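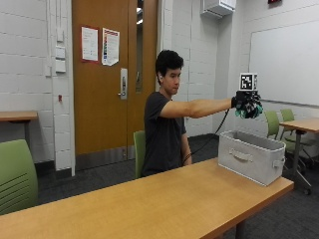

Fig. 1. Glove on, arm straight out at shoulder height, marker cube on the back of the hand.

Week 4 notes – hand tracking for the Gounder arm

Okay, so last week we got as far as plugging the gloves in and half of you ran out of time. Fair enough! We'll pick up from there.

The cube gives us where the hand is and the glove gives us what the fingers are doing. Keep those two apart in your head and the maths gets a lot friendlier (see the frames sheet from week 2 if you've forgotten which way z points).

Before you record anything:
Hold your arm out for a count of 20 with the printed face of the cube towards the camera.
Check the cable has slack right down to your lap.
Open and close your hand slowly, then save the calibration under your group's name. Please don't call it test2 again.

Each group needs 40 takes of the bin task. Keep a take under 2000 samples or the Erkero script chokes on it – my own first one was 2814 and I lost the lot.

Plots and a half-page write-up are due 2025-09-21. I'm colour-blind, so label your lines, don't just colour them. Spare glove liners are in the Plastico tub by the printer.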